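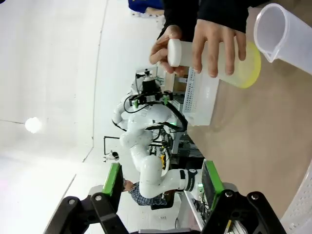
Agnes Rutherford swears that a bottle put away with something still in it is a bottle you'll be moving around forever, and after this week I'm fully on her side! I have been sorting bottles, jugs and cups and I loved every minute of it.

My big discovery is the basket. I used to keep everything in a deep plastic tub from Hornlow, and whatever went in first was never seen again. Then I switched to a white one with little holes all over the sides — so much better. Air gets in, you can rinse the whole thing under the tap, and it wipes clean in no time.
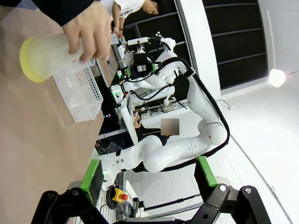
Cup with the yellow rim, white basket on the table.

Cups go in upside down, jugs next to them, and caps get their own small dish (I lost 2 caps in April before I learned that one). Anything with liquid in it stays out on the table until I've decided what to do with it.

Next up is the shelf over the sink, which I've been putting off since Yule.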